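About Dranetti

Dranetti is a wholesale carrier for mobile voice and text traffic. We connect mobile operators, regional internet providers and business phone services that need to hand calls and messages to each other across networks. We do not sell SIM cards or home plans, and we have no retail stores.

The company was set up by Ebise Ambaye and Abenezer Gidey, who had worked together on number porting systems. The first product was a routing table service called Chala. It was sold to small operators that could not keep up with changes in number ranges by hand. Chala is still in use and now holds routes for 1,259 number blocks.

What we run

Our network has 4 switching sites. Each site has two power feeds and two fiber paths entering the building on different sides. Voice traffic is carried over SIP. Older SS7 links are kept for customers that still need them, and new SS7 orders are accepted only as part of a migration plan. Text traffic is handled on separate servers, so a surge in one-time passcodes does not affect call setup.

Cileo is our monitoring platform. It records answer rate, call setup delay and message delivery receipts for each route. Customers see the same figures as our own operations staff, with the same refresh interval. Route data can be exported as CSV or pulled through an API. Alarm limits are set per customer and can be changed without opening a ticket.
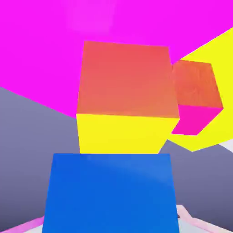
How we work with customers

New interconnects go through a test period before live traffic is moved. Test calls are placed in both directions, and the results are shared in writing. Rates are fixed for the billing month. A change in rates is sent by email with notice as stated in the contract, and disputed records are compared line by line.

The operations desk is staffed at all hours. Planned work is done after 1 a.m. local time at the site affected. Fault reports should include the calling number, the called number, the time of the call and the release code, if known.

People

Ebise Ambaye leads network engineering. Abenezer Gidey is responsible for interconnect contracts and billing. The engineering group has 9 members, including the team that maintains Gidel, our internal tool for checking invoices against call records.

Peering requests and rate sheets are handled by the interconnect desk. Please send your company name, expected monthly minutes and preferred switching site.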